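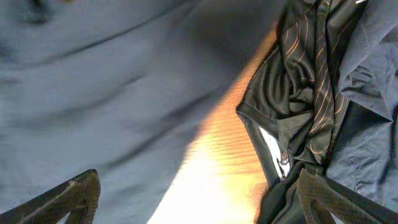 Pale blue cloth on a wood surface.

5 min read

I have been reading about sanctions for most of my adult life, and I still find it strange how calmly we talk about them. A government does something we dislike, a list gets drawn up, and the rest of us go back to supper feeling that a firm but gentle thing has been done on our behalf. I felt that way too, for years, and I don't think it made me a bad person. It made me a person who hadn't met many importers.

Then one July I got to know Efraín Ccori, who runs a small trading firm called Bernix and used to ship water pump parts to a country I'll leave unnamed, as he still has friends there. Pump parts were never on the list. They were perfectly legal, and our diplomats said so often. But his bank didn't want the bother, and neither did the next bank, and his insurer sent him a very polite letter. He kept 1,565 gaskets in a warehouse for 10 months before he gave up and sold them elsewhere at a loss. The generals he was supposed to be helping us punish, I should add, had their own pumps.

My old friend Lavanya Thomas thinks I'm too soft on this, and she may be right (she usually lets me finish my tea before telling me so). Her view is that doing nothing is also a choice, and that a regime which can buy whatever it likes will buy worse things than gaskets. I grant her all of that. Some measures do bite where they should -- the frozen villas, the yachts, the shell companies.

What I'd ask for is modest. Put an end date on every new package, six months if you like, and make the foreign ministry come back and explain in plain words what it changed. If food, medicine and pumps are exempt, then name a bank that will handle the payments and stand behind it when the lawyers get nervous. I'd happily pay my share of that, and I suspect a good many of my neighbors would too.

Contact the editors | © Surthorpe Review | Back to top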